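Sekano Expediente — gestor documental para pleitos civiles
Distribuido por Quintana
Ref. 425 · Licencia anual por despacho
Ficha revisada el 8 oct 2026

Programa de escritorio para ordenar demandas, contestaciones, prueba documental y señalamientos en despachos que llevan pleitos civiles. Conviene leer la ficha entera antes de pedir presupuesto.
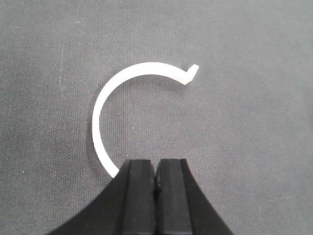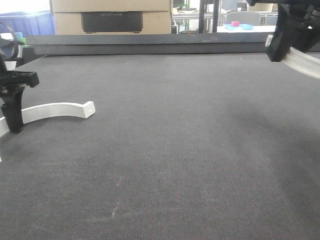
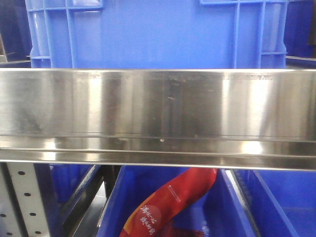
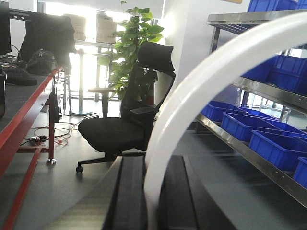 Tira blanca curvada sobre tejido gris (primera foto) y cajón de plástico azul en su estante (tercera).

Qué hace
Agrupa los escritos de cada asunto por fecha de presentación y por parte. Numera los documentos de la prueba y genera el índice que acompaña a la demanda. Lleva una agenda de plazos con aviso previo, que se puede configurar por tipo de procedimiento: ordinario, verbal, monitorio y ejecución.

El fabricante habla de «gestión inteligente del litigio». Nosotros lo vendemos y seguimos sin saber a qué se refiere. Lo que hay debajo es una base de datos bien ordenada con un buscador decente, y por eso lo tenemos en catálogo.

Los plazos
El cálculo descuenta los días inhábiles según el calendario que cargue el despacho. Si el calendario está mal, el plazo sale mal y el programa no avisa. Los festivos locales hay que meterlos a mano cada año. Agosto viene tratado como inhábil por defecto, con las excepciones que el usuario marque asunto por asunto, y ahí es donde vemos más errores.

En ningún caso recomendamos usarlo como única agenda. El folleto de Sekano dice que «elimina el riesgo de preclusión». Esa frase no la suscribimos y la hemos quitado de nuestro material.

Índice de prueba
Es la parte que mejor funciona. Se arrastran los PDF, se asigna número y descripción, y el índice se rehace solo al cambiar el orden. Admite hasta 324 documentos por asunto en la licencia básica; a partir de ahí hay que partir el expediente en dos o contratar la ampliación. Un pleito de obra con varios peritos llega a ese tope antes de lo que parece.

El reconocimiento de texto va bien con escritos impresos. Con anotaciones manuscritas o faxes viejos, poco se puede esperar.

Módulo Sukelley (opcional)
Compara versiones de un mismo escrito y señala los párrafos cambiados. Según el folleto, también «estima la probabilidad de éxito» de la demanda. Hemos pedido los datos en que se apoya esa estimación y no los hemos recibido. Hasta entonces se entrega con esa función desactivada — se puede activar desde Preferencias, bajo la responsabilidad del despacho.

Requisitos y condiciones
Puestos incluidos: 2
Sistema: Windows de 64 bits. No hay versión para Mac.
Copia de seguridad: local o en servidor propio
Importación: desde Cliltlow y desde hojas de cálculo
Formación: una sesión a distancia
Soporte: por correo, en días laborables

La importación desde Cliltlow conserva los asuntos y las partes, pero pierde las notas internas. Está avisado al fabricante desde septiembre. Haga una copia en PDF de esas notas antes de migrar.

No incluye
Presentación telemática de escritos, firma electrónica, facturación ni consulta de jurisprudencia.

Devoluciones
Se admite la devolución mientras la licencia no se haya activado. Una vez activada, Sekano no reembolsa, y nosotros tampoco podemos hacerlo. Pida antes la versión de prueba y cargue en ella un asunto real ya cerrado, con todos sus documentos. Con los tres asuntos de muestra que trae el programa todo parece rápido.

Precio a consultar según número de puestos. El presupuesto se envía por escrito e indica aparte el coste de la renovación.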